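Handheld gripper: Alva or Dendby fingers?
Posted in Grippers & End Effectors | February | by clurkow_bench

Comparing two finger sets on a hand-held gripper. The Alva pads grab wire fine but let go of anything flat. Is Dendby worth the extra money?

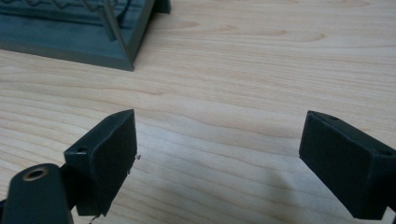 I've logged 600 picks with the Alvas and would like to stop.

trundunia_tom
Dendby, yes. Softer pads, and they forgive bad aim. Mine lasted 1,788 picks before one peeled. Check the screws every morning.

padless
grippers are all the same

mostly_torque
Clean the pads with alcohol first and rerun 13 flat picks. Cheaper than Dendby.

Related
Clurkow controller drops USB
Dendby pads peeling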